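The Quote from Illen

The quote from Illen came in on a Friday, just after lunch, and I read it standing up at the packing bench with half a cheese sandwich in my other hand. I had been waiting on it for most of the winter. I'd told myself that when it finally turned up I would sit down properly and make a cup of tea and be a grown-up about it, but there you are, I read it standing up, and I got crumbs in the stapler.

We pack seed and dried beans at Vurkstead, in cartons, for shops mostly, and have done since my mother ran the place out of her own garage. Every carton that goes out the roller door has been lifted by a person at least four times. My own shoulder has gone, and my cousin's went before that, and the young fellow who came to us from the dairy has started rubbing his elbow when he thinks I'm looking the other way. So I had put money aside, a little each month, in an account I called Roof so that no one at home would ask about it.

There was some $4,000 in Roof. I had it in my head that the arm would cost the lot, and I'd more or less made my peace with that. What I hadn't pictured was a quote that split itself neatly down the middle. It was $2,000 for the arm, second-hand out of a bakery in Skilano, and $2,000 for what Illen called "planning and trials", meaning they would build our bench on a computer and let a make-believe arm have a go at our make-believe cartons before anybody drilled a hole in my floor.

I rang my cousin straight away. She does our books, and she has never in her life paid for a thing she couldn't put on a shelf.

"Two thousand dollars," she said, "for a cartoon."

I said I didn't think it was a cartoon as such. She said well, did it have sound? I said I'd find out. Then she was quiet for a bit, and I could hear her pencil going, and she asked me what we had spent on the Kassab.

Now, the Kassab was a tape machine. I bought it at a clearing sale years ago because it was a beautiful colour of orange, and because the man told me it would suit any carton on the market, and I brought it home on the trailer as proud as if I'd given birth to it. It was too tall for the bench. We lowered the bench, and then it was too wide for the aisle, so we moved the shelves, and after that the cold room door would only open as far as your hip. It's still there. We keep the good scissors on it.

"We never tried that one out on anything first," my cousin said.

"No," I said, "we never did."

She told me to ask them for something to look at, then, before she'd sign. I wrote to Illen that same afternoon, a much longer letter than it needed to be, with all the carton sizes in it and a paragraph on my shoulder. They were very decent about it. The answer came before I'd locked up, with a picture from the first go-through, and I printed it on the office printer and took it round to her place, along with a lemon slice to soften the ground.
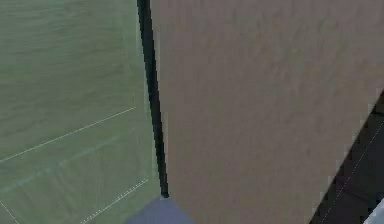

First go-through, close in beside the tan panel.

She put her glasses on and held it at the length of her arm, and then she turned it sideways, and then back again.

"What's the green?"

"I'd say that's what it's all standing on," I said. "With the white lines on it."

"And this brown business is a carton?"

I told her I'd taken it for the side of one, but that I'd want to ask. She wrote that down - she'd already started a list on the back of the power bill, under a heading with two lines ruled beneath it. Could it be told about the post by the back wall? Would it mind dust, because beans are dusty, people don't realise. Who would come out if it sulked, and would they charge for the drive? Was there anything in the price for a fence around it, with my nephew's boys in and out all through the holidays?

I hadn't thought of the fence, I'll admit. I cut us both another piece of slice.

We sat there until the streetlight came on and the dog wanted feeding, and she had filled the power bill and gone on to the envelope. At one point she rubbed out a whole column and did it over with the freight from Skilano added in, and I watched Roof go down to nothing and then a bit below nothing. She looked at that for a good long while.

"We could sell the Kassab," she said.

I said I supposed we could, if somebody wanted orange. She found a clean corner of the envelope and wrote it in, with a question mark, and below that she wrote scissors, so we'd remember to take them off first.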